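Bag Bot: how our term project went

Our group at Braltmont had the option of doing a maze robot like most of the class, or picking a job from around the house. We went for the house one and chose bags, which sounded dead easy at the time. The idea was to get the arm to take hold of a gift bag and put it where we wanted it, with one of us steering at first and the arm having a go by itself later on.

Bags are horrible, by the way! A block stays the same shape whatever you do to it. A thin crinkly bag changes every time you touch it, and the handles go wherever they like. Our first plan was to grab the cords, and I spent most of April on that before I gave in. The cords are thin and white, and against pale wallpaper the software kept losing them. So we switched to going for the body of the bag, with soft yellow foam on the fingers so we could squeeze without ripping anything. 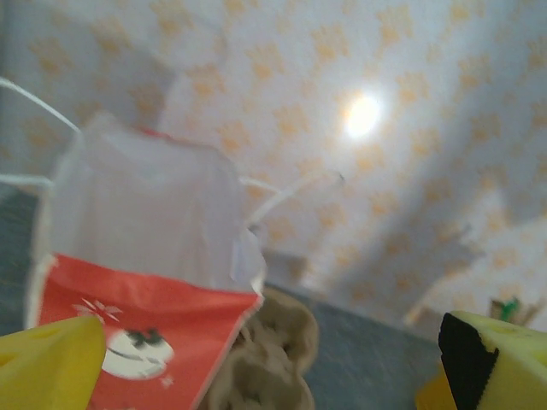
Steering it yourself is harder than it looks, too. I kept coming in too fast and my recordings were full of blur, so we made a rule that you slow right down for the last bit. We recorded 70 runs between us and threw out the ones where somebody had bumped the table (mostly me, sorry). That left 51 to train on, which took all night on the old Khaemba laptop.

Then the proper test. We gave the arm 35 tries by itself and wrote down every one. It was much happier with a bag that had a big printed bit on it than with a plain one — my guess is that it had something to aim at, but we ran out of time to check.

If I did it again I'd start with the foam fingers and leave the cords for last. I'd also back up the recordings, having lost 2 evenings of work to a full memory card. Next term we want to try paper bags, and I've already started saving them up.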